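Research > Manipulation Group > Talks > Speaker Notes
November
By Hadiza Eze
Search talks and papers Go

Grasping Without Forcing: Wrist Views as a Signal for When to Stop
Speaker notes, 30 minutes including questions

Slide 1. Thank the hosts. State the question at once: can a policy learn to judge whether its wrist view is worth acting on? Our earlier Plovo policy acted on every view it received. The Calla policy, presented today, assigns each view a confidence score and may decline to move.

Slide 2. Describe the hardware briefly. The audience will know parallel grippers, so spend no more than a minute on it. Mention the foam pads, which give a wider contact area and tolerate small errors in alignment.
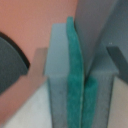 Figure 1. Wrist view with the foam pads in contact and no object between them.

Slide 3. The closed gripper is our reference state. Explain that the scoring network is trained with views of this kind labeled as "nothing held." The policy must tell them apart from views in which a thin object hides between the pads. Pause here for questions on labeling.

Slide 4. Method. We collected more than 40 demonstrations for each of 6 tasks. Each view was labeled by two readers working separately. Where they disagreed, the view was kept and marked as uncertain — this choice matters later, and the audience should be told so now.
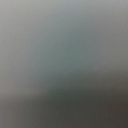
Slide 5. Confidence scoring is the main contribution, and it should receive the most time. The score is computed from the wrist view alone, before any motion is planned. Point to the soft line between the pale upper area and the dark lower band, and note that it is the clearest boundary available. No object outline can be made out, and a policy that treats such a boundary as the edge of a part has little ground for doing so. Calla is trained to give views of this type a low score and to request another view. The older Adomby baseline has no such option.

Slide 6. Results. On the held-out set, Calla declined to act on 50 views. Both readers had marked 30 of these as uncertain. State plainly that the remainder include errors, and that the policy is sometimes too cautious near shiny surfaces.

Slide 7. Limits. One gripper design, one type of pad, one room. The Liao test set will be used for the next round — do not promise a release date.

Leave Slide 6 on the screen during questions.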